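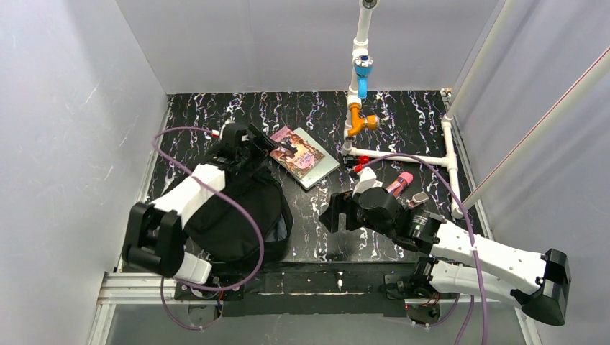

Section 4: Starting a shift with the two-arm packing cell

By now the cell is bolted down, the enclosure walls are on, and the power-on test in Section 3 came back clean. Good! From here on the guide is for the people who will share a workday with the arms, and we think it's the fun part.

The Fleltinik cell takes over the repeat reaching at a packing station: pick up the notebook, put it in the bag, find the marker, put that in too. At the Uysal returns warehouse, where we wrote most of this section, packers used to do that 818 times on a busy Saturday. The cell now does the plain orders, and the packers choose what goes in front of it, check what comes out and handle everything odd. Plan for that change before the first shift. People need time to learn the new job, and they learn it fastest with their hands on the station.

4.1 Before you switch on

1. Tell everyone at the station that you are about to start. Say it out loud, even if you think they can see you.
2. Check that the main switch is OFF and the stop button is pressed in.
3. Look at both base plates. Each one should sit flat on the aluminum rail at the front edge. If a plate rocks, tighten its screws before going on.
4. Follow each cable from the wrist to the base with your finger. You want a wide, lazy loop. A cable pulled straight when the arm is folded will be far too tight when it reaches out.
5. Wipe the floor panel with a dry cloth. Dust builds up along the front strip, between the two base plates, quicker than you'd expect.

CAUTION: Do not put your hands inside the enclosure once the stop button has been released. Both arms can move at the same time, and the one you aren't watching is the one that will surprise you.

4.2 Laying out the work

1. Put the largest soft item (a bag or pouch) on the left half of the panel, with the zipper where the left gripper can get to it.
2. Lay books and magazines flat. A slight angle is fine, and you don't need to square them up.
3. Put small items such as markers and erasers on the right half, with a finger's width between them. Two small items that touch may be read as one.
4. If your station has fixed pipework or fittings on the panel, leave it in place and run the layout check again (menu item 2). The cell stores anything fixed as a keep-out zone.
5. Step back, close the guard and release the stop button.

Note: Thin paperbacks are the hardest thing on the list. The fingers need an edge to slide under, so try a cover with a bit of curl first and work up from there. When it lifts its first flat magazine, call your coworkers over - it really is a treat to watch.

4.3 First run

1. Select SLOW on the Trokham control panel. SLOW is the factory setting, and we suggest keeping it for the first 555 picks.
2. Press START once. The arms go to their home positions and wait.
3. Press START again to begin.
4. Watch the full first cycle. If a gripper closes on nothing, let it try again. It will make one more attempt and then ask for help with a steady yellow light.
5. When the yellow light comes on, press the stop button, move the item and restart from step 2.

A yellow light isn't a fault and shouldn't be logged as one. Early on, one shift lead was writing up every yellow light against the packer on duty, and people understandably began to dread it. Please treat it as the cell asking a question.

4.4 Sharing the station

Decide as a team who holds the restart key and when it changes hands. Rotate the job so that no one spends a whole day watching. Keep one ordinary packing table set up next to the cell for gift orders, breakables and anything with a handwritten note.

Packers know things about bags and zippers that we never thought of, and half the layout tips above came from them. Write yours on the sheet inside the back cover and send a copy to Gradetti support.

After every 1,000 picks the panel will show CHECK FINGERS. Go to Section 5 for cleaning and replacing the finger pads.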